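Gretudach presenta Nornamby 6, su software de planificación de agarre para objetos huecos y translúcidos

Ibarra, 4 de octubre de 2023 - La empresa Gretudach anuncia hoy la disponibilidad de la versión 6 de Nornamby, su programa de percepción y planificación de agarre para brazos robóticos con pinza de dos dedos. La nueva versión está dirigida a integradores y a talleres que trabajan con piezas difíciles de reconocer para una cámara: rollos de cinta, tubos transparentes, anillos, frascos y envases con brillo.

Hasta la versión anterior, Nornamby calculaba los puntos de agarre a partir del contorno exterior de la pieza. Este método da buenos resultados con cajas y con cilindros opacos, pero tiene límites cuando el material deja pasar la luz, porque el borde que la cámara detecta no coincide siempre con el borde real. Nornamby 6 incorpora un módulo nuevo, llamado Planificador de Aberturas, que busca los huecos de la pieza y propone agarres en los cuales un dedo entra en la abertura y el otro se apoya por fuera.

"Nuestros clientes nos pedían desde hace tiempo una solución para los rollos", explica Olga Carrasco, directora de producto de Gretudach. "El agarre por fuera obliga a abrir mucho la pinza, y con los rollos grandes muchas veces la apertura no alcanza. Con el dedo interior solo hay que cerrar sobre el espesor de la pared, y así una pinza pequeña puede trabajar con diámetros que antes no eran posibles."
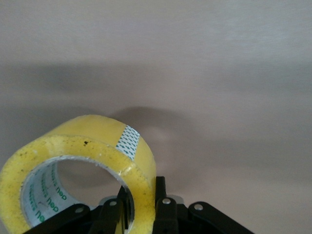

Página modificada por última vez: 4 de octubre de 2023

El rollo de cinta de embalar transparente, de tono amarillo, es una de las piezas de referencia que el equipo utiliza en el desarrollo del módulo. El agarre que propone el planificador para esta clase de objeto es el de la fotografía, con un dedo dentro del núcleo de cartón y el otro contra la cara exterior. El núcleo blanco sirve además a la percepción: el programa lo toma como primera referencia y estima después el espesor de las capas de cinta, cuyos reflejos son menos fiables.

El conjunto de ensayo interno de la empresa comprende 203 objetos, de los cuales 122 tienen al menos una abertura que admite un dedo. Según las mediciones de Gretudach, el tiempo de cálculo de un agarre es de alrededor de 70 milisegundos en el ordenador industrial recomendado. Este tiempo no incluye la adquisición de la imagen ni el movimiento del brazo.

Otra novedad es el tratamiento de la imagen de la cámara de muñeca. La silueta de la propia pinza se enmascara según la posición de los dedos en cada momento, de manera que las articulaciones y los remaches no se interpretan como parte de la pieza. Las sombras sobre la mesa reciben un tratamiento separado y el usuario puede ajustar su umbral en el panel de configuración.

Hugo Benítez, responsable de percepción, señala que la suciedad y las etiquetas fueron también un tema del trabajo. "Una mancha negra sobre un material claro puede parecer un agujero pequeño. El módulo compara cada candidato con el tamaño mínimo del dedo y descarta los que no tienen sentido - es una comprobación sencilla, pero nos ha costado llegar a los valores correctos."

El Planificador de Aberturas fue probado desde junio en la planta de Grundstead, empresa dedicada a la preparación de pedidos de material de oficina. "Pudimos conservar las pinzas que ya teníamos", comenta Consuelo Sotomayor, jefa de automatización de Grundstead. "Lo que más tiempo nos llevó fue la calibración de la cámara, y sobre este punto hemos pedido a Gretudach una guía más detallada." La guía está en preparación y se publicará en el portal de clientes.

Nornamby 6 se entrega con licencia anual por célula. Los clientes con contrato de mantenimiento vigente reciben la actualización sin costo. Los proyectos creados con la versión 5 se pueden abrir directamente, aunque las máscaras de pinza definidas a mano deben generarse de nuevo. En esta versión no están soportadas las pinzas de tres dedos ni las ventosas.

Sobre Gretudach
Gretudach desarrolla en Ibarra programas de percepción, planificación y control para robots de manipulación.

Contacto de prensa
Candela Sepúlveda, Comunicación, Gretudach
Consultas técnicas: Hugo Gallardo, Soporte a Integradores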